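Community Help > Cleaning > Small Tools
Ask | Browse | Sign in

Is a mini brush and dustpan worth it for a steel tray, or is it a gimmick? The Camargo listing sounds too good.

Plilladero202

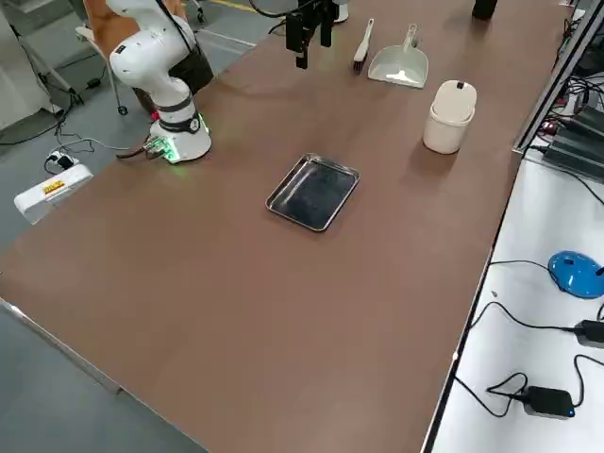
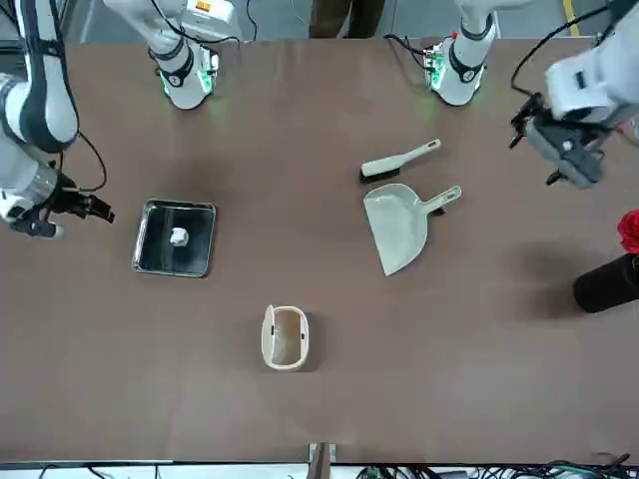 Brush, dustpan and steel tray on the brown table

josari_2000
Mostly a gimmick. Tip the tray over the trash.

clirden800
Fine for crumbs, useless on grease. I doubt any listing that says otherwise.

Contact | © August 2026 | Back to top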